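Grarener clinic trials shorter fluoride varnish visits

The Grarener dental clinic has finished a trial of shorter fluoride varnish appointments for school-aged children. Staff treated 391 patients between February and May, with each visit booked at 24 minutes instead of 43.

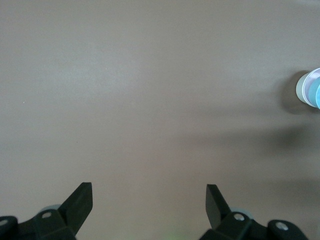 Lucimara Prado, the clinic's senior hygienist, said varnish coverage was checked at recall — two surfaces per molar. The shorter booking stays in place next term.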